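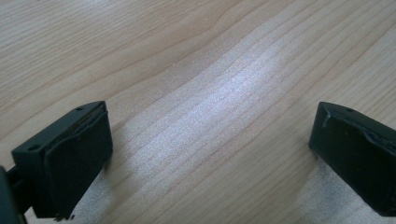
Granent hand-held gripper, fingers open over a wooden tabletop. The pad on the right finger is torn or peeled along its upper edge.

Granent (gripper)

Granent is a hand-held, two-fingered gripper that I designed and built, partly in my spare room and partly at Momaner, the shared workshop where I rent a shelf. You hold it in your fist, squeeze the trigger and the two fingers come together. A camera on the tool watches the fingers the whole time, and the recordings are meant to teach a small robot arm (the Baert, which has its own page) to pick things up in the same way. The two share the same finger design, so anything written below about fingers and pads goes for the arm as well.

I've tried to keep this page in the same order as the others on the site, but it does wander a bit. Sorry in advance to anyone who only came for the screw sizes, which are under Fingers!

Contents
Name
Design
Fingers
Pads
Camera
Recording
Known problems
Versions
See also

Name

The name doesn't mean anything. I wanted a word that brought up no other results when I searched my own folders, and after an evening of making up silly ones I was left with Granent. Early files call it "grabber2", and you'll still find that in some of the drawings. There was a grabber1, made from a pair of salad tongs, and it lives in the kitchen again.

Design

The body is a pistol grip with a trigger underneath, and the trigger pulls a short linkage that moves both fingers at once. I went for a linkage because I'd already had a go with string and pulleys and got thoroughly fed up with tying knots. It's stiffer to squeeze than I'd like, and my hand does ache after a long session, but both fingers move together and that matters more to me than comfort.

The whole thing weighs 619 grams with the camera fitted. That's heavier than it sounds when you're holding it out over a table, and most of my changes since the first version have been about shaving bits off the grip. The finger brackets I've left well alone. I made those thinner once and they bent sideways whenever I picked up anything with a bit of heft, like a full mug.

Everything you see from the camera is black: fingers, pads, brackets, the lot. I did print one set of fingers in orange (it was the only reel I had left) and they looked very jolly, but they threw an orange tint over anything pale that was close to them. Black it is.

Fingers

Each finger is a chunky block with small round holes in the top face. The screws are M3, and the fingers are held to the brackets by the same size, so you only need one hex key for the lot. I print the blocks with the gripping face upwards, so there are no support marks on the side where the pad goes. A pair takes most of an afternoon on my printer, which is old and has to be talked to nicely.

The fingers sit tilted inwards when open, making a sort of V. I drew them parallel at first and kept knocking things over on the way in, particularly anything tall. With the tilt I can see the gap from above and line it up far more easily, and so can the camera. The drawback is that thin, flat things (coins, playing cards, a single sheet of paper) are a real pain. I usually slide those to the edge of the table and pinch them from there.

Pads

Bare plastic is far too slippery to hold anything smooth, so each finger has a thick black pad on its inner face. I buy the pad material as offcuts from Grudetti, a little shop that mostly sells things for mending shoes and bags, and cut it with a craft knife and a steel rule. It goes on with contact adhesive. Wipe the block with alcohol first, put a thin coat on both sides, wait until it's tacky and then press hard. You get one chance at lining it up!

I reckon on some 300 squeezes from a pair of pads before the edges start lifting. The top edge goes first, nearly always, and once a little flap has come up it catches on things and the tear creeps along from there. Crumbs and fluff gather round the lower lip too. I brush mine off with an old toothbrush before each session, when I remember.

Changing a pad means prising the old one off, and it never comes away in one piece. I scrape what's left with a plastic card, because a metal blade gouges the block and the next pad won't sit flat. I've been meaning to try pads that screw on through a thin backing plate. The drawing exists and that's as far as it's got.

Camera

The camera looks down past the fingers, so both of them are in view with the gap between. It's a wide lens, focused close, and I locked the focus with a dab of nail varnish after it drifted halfway through a session in June.

Light is the fiddly part. My table is pale, lacquered wood and it shines like mad when the lamp is on the wrong side, with a great silvery streak across the middle. Moving the lamp helps. So does a matt cloth, although the cloth ruckles up when you drag things over it and I tend to whip it off again in a temper.

Recording

A recording runs from picking the tool up to putting it down. I aim to do the same small job again and again with things shifted about a little each time: cup to saucer, peg into box, sponge to sink. Between jobs I open and close the fingers over the bare table so I can find the breaks later when I'm chopping up the files.

Known problems

The trigger spring squeaks. Oil cures it for a day or so.

Dark objects are hard to tell apart from the fingers in dim light, black socks especially.

The left bracket works loose before the right one does. I have no idea why, and swapping the brackets over made no difference.

Versions

Version 1 had parallel fingers and the string drive. Version 2 brought in the linkage. Version 3 is the current one, with the tilted fingers, thicker pads and lighter grip.

See also

Baert (arm)
Momaner workshop: printer settings
Gluing pads and other soft things

Page last changed 9 August 2026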